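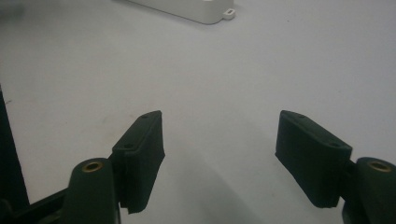
Re: [growers] Nutrient film channels, roots backing up at the low end

I run the same Plaser channels you do, 7 of them, with lettuce and basil, and I had the overflow problem most of last March. The slope was my trouble. I had set it by eye against the bench, and the bench was out of level. Once I shimmed the high end with blocks of foam, the same sort of flat-faced rectangular block as the pads on those two green fingers, the water quit pooling behind the third plant. Foam packs down under load, so check it again after a couple of weeks. I have since swapped most of mine for cut tile.

On your other points:

> I am feeding at 1043 on the meter and the tips are
> browning on the inner leaves. The Lombardi starts are
> worse than the rest. Should I go lower? The pump is on
> a timer, 15 minutes on and 15 off, and the roots are
> thick enough now that some water comes over the side
> at the drain end.

I would go lower. Is that reading ppm, and on which scale? The Joltitz meters can be set to either one, and the setting changes if you hold the button too long. If it is the 500 scale, 1043 is more than I would give lettuce at any age. I start seedlings at 478 and bring them up slowly from there.

Brown tips on the inner leaves sound like calcium not getting to the new growth. Adding more calcium did nothing for me. A small fan did help – I run it low, across the tops of the plants, day and night. Keep an eye on humidity too. Mine did best at about 60 percent.

As for the timer, I would leave the pump on all the time while the lights are on and see if the overflow gets better or worse. If it gets worse, the drain is too small or there are roots in it. Pull the end cap and look. I trim whatever hangs into the outlet with scissors and have not lost a plant from it.

Does anyone on the list have a source for the Varkel end caps with the larger outlet? The supplier I used stopped carrying them, and I need two more before I set up the next bench. Used is fine if the gasket is good.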